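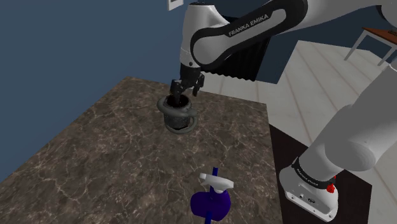 Attachment 1: simulated cup task, left finger inside the rim, spray bottle in the lower center of the table.

Ticket: Firnska evaluation, cup grasp score disagrees with replay
Component: Usunix sim bridge / success check
Status: Resolved
Opened: 6 February 2019

Problem
The rim grasp policy is scored at 34 successes on the cup task in the nightly run. Replaying the same saved trajectories gives 13. Seeds, start poses and controller gains are identical. The bottle task is not affected.

Environment
Franka arm, two-finger gripper, marble tabletop scene. Skatia planner, default settings. Physics at 4 substeps.

Log
1. Reran the nightly set with rendering off. Score unchanged at 34.
2. Raised substeps. No change in either number.
3. Compared contact lists between the nightly run and replay. Replay reports contact on both finger pads before lift. Nightly accepts contact on one.
4. Checked the collision mesh of the cup. It was a single convex hull, so the opening was filled in. A finger placed inside the rim registered as penetration, and the solver pushed the cup up along with the finger. The height test then passed without a grasp.
5. Replaced the hull with a convex decomposition, ring handle included. Nightly dropped to 13.

Cause
Two faults. The mesh was wrong in the nightly asset folder only, and the success check tested object height without testing contact on both pads.

Fix
Mesh replaced. Success now needs two-pad contact held through the lift. Results from the Wickramasinghe baseline used the old check and have to be rerun before the comparison table is updated. The August numbers predate this asset and stand as they are.

Open item
Add a mesh test for open containers to the asset import script. Moved to its own ticket.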